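Progress note, 30 October 2025
Grant: Triltano tenants' laundry and drying room, second stage

Quick one before the deadline, sorry it's in bits. Full accounts to follow as a separate sheet. Everything here is up to the end of last week unless it says otherwise.

## Where we are

- Laundry open since August. Running 6 days a week, shut one for cleaning.
- 3,079 washes logged on the token machine up to the last reading. Target in the bid was lower, so fine there.
- 35 households signed up for the reduced rate. Slower than hoped. Most came through the leaflet in the rent letter, hardly any from the poster.
- Drying room NOT open yet. See below.

## Washers and dryers

Plirar units all in and working. One had a door seal go in the second week, done under warranty, out of use three days. The dryers are good but the lint traps need emptying far more than the handbook lets on. We've put a sign up. People mostly do it.

Complaints so far nearly all about the token machine - swallows the coin, no token, and then somebody has to ring the office and the office is shut by then. Skistia have been out twice. Second visit they changed the coin slot and it has been better, but I wouldn't call it cured. Have asked them for a price on card payment. No reply at time of writing, will chase.

## Drying room

Held up by the extractor. The first one sent was the wrong size for the opening and went back. Replacement came but the electrician had moved on to another job by then, and we are waiting for a new date. Walls are painted, rails are up, heater is in and tested. So it's the extractor and the sign-off, nothing else big.

I said in the last report this would be open by now. It isn't, and I'd rather not give another date until the electrician has given me one in writing.

## Money

Underspent on staffing, over on electricity. The bid worked out power use from the old machines' figures and those were too low for the longer hours. We've moved to the Sun tariff, cheaper overnight, which doesn't help much as we're shut overnight. Might try an early opening two mornings and see if anyone comes.

Would like to move part of the staffing underspend across to electricity. Can you confirm whether that needs the long form or just an email? Last time we were told both.

Wash price stays as it is until spring. We did ask tenants and the feeling was strongly against a rise, understandably.

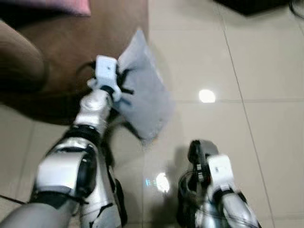

## Things still to sort

- Card payment quote (Skistia)
- Extractor fitted and signed off
- Folding table for the laundry, the one we ordered was too deep and blocked the sink so went back for a refund. Refund recieved.
- Booking sheet - the paper one keeps going missing. Trying a whiteboard
- Insurance renewal, papers are with the broker
- Better lighting on the path from the lower block. Not in the grant but people keep raising it, esp. now it gets dark early. Have passed to the landlord

## Feedback

Haven't done the proper survey yet, planned for once the drying room is open so we only ask people the once. Comments book has been used a fair bit. Main likes: price, being able to do a duvet without getting on the bus. Main dislikes: the tokens (again), wanting later closing, and no where to sit while you wait. We've since put in a bench from the old meeting room.

Receipts and the token machine readouts can be sent over if you want them now, otherwise they'll come with the accounts sheet.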